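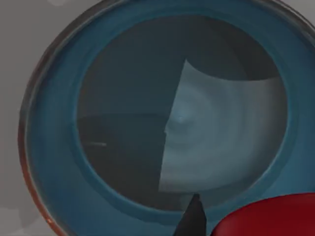
Wiltell releases new planner for simulated laundry work

7/6/21

The software company Wiltell has released a new version of Beris, its motion planner for robot arms. The main addition is a set of simulated household tasks, and the first of them is the washing machine.

In this task the arm must reach through the round door, find a cloth in the dark drum and pull it out without touching the blue ring around the opening. The older planner treated cloth as a stiff object, and this gave many paths which could not be used. The new one keeps a simple model of the cloth and changes the path while the gripper is moving.

"The door looks large, but for the planner it is a narrow place," said Apinya Paisan, who leads the work on Beris. "When the fingers are close to the edge, a small error in perception becomes a collision."

The company tested the planner on 300 simulated starts, each with the cloth in a different position. In 37 of them the planner found no path within the time limit of 15 seconds. Most of these were cases where the cloth lay against the back of the drum. Paisan said her team is still working on this.

The release also has a tool called Ham, which records each run and lets the user play it again from any step. Benedita Moreira, who wrote the tool, said it was first made for use inside the company, but partners kept asking for it.

Beris can be downloaded from the Wiltell website. A version with two-arm planning is expected in November.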